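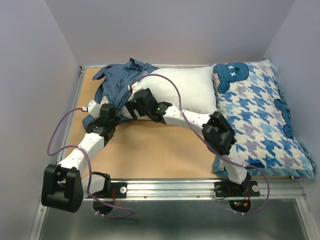 3.2 Showing the task by remote control

I should say up front that I came to this part of the Prakemby project with a strong liking for hand guiding, where you take hold of the arm and walk it through the job. It feels lovely and direct, and for stacking or pouring I'd still pick it every time. For clothes it was a misery! With two arms you need both your own hands on the robot, your sleeves end up in front of the cameras, and your body is leaning over the very cloth you're trying to record. I did 146 demonstrations this way before giving in, and we report them separately in Section 4 as the hand-guided set.

Everything else was recorded by remote control. The operator sits at a pair of leader arms (we call this desk Vikari, after the software that runs it) and whatever the leaders do, the two follower arms copy. In total we kept 800 demonstrations, and 479 of those use the shirt and the stuffed torso, the pairing I talk about for the rest of this section. The torso matters more than I expected. A shirt lying on a flat board is mostly a folding problem, but put a soft body under it and suddenly the cloth has a front, a back and a place it wants to slide off.

The operator was asked for one thing only, to dress or undress the torso without letting go of the cloth in mid-air. How they got there was up to them, and they varied a great deal (my own habit is to tug a sleeve first and tidy the collar later, and you can spot my recordings straight away because of it). I'd worried that this mix of styles would muddle the policy. We come back to that in Section 5, but the short version is that it coped better with mixed styles than with hesitant ones. Long pauses did far more harm, so we trimmed them.

Learning to pinch took people the longest. At the leader desk you can't feel the cloth at all, so you're judging your grip by eye, and the overhead view is not much use for this when an arm is in the way. The wrist view is what everyone ended up watching. Figure 2 gives a fair idea of how close it gets: you can see how much white cloth has been gathered between the fingers, and also the little bit of blue tucked in beside the left one. From further back I'd struggle to pick that out.
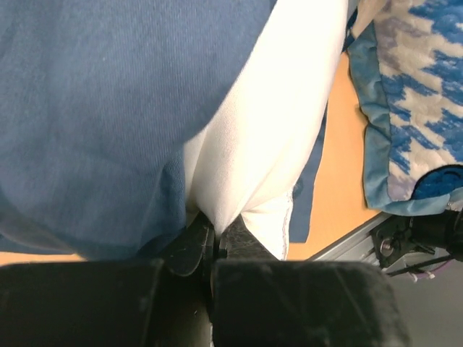

Figure 2. Wrist view of a grip on the white fabric, with the blue fabric alongside.

Small details like that sliver of blue gave us a labelling headache. Is it a clean grip or a double grip? We settled on calling it double whenever a second fabric showed between or against the fingers, even if the operator clearly only meant to take one. It's a strict rule and it pushed our count of clean grips down, but two people labelling the same clip now nearly always agree, and under the looser Wusarness rule we began with they often didn't.

New operators got 4 practice runs before anything was saved. I'd give them more next time.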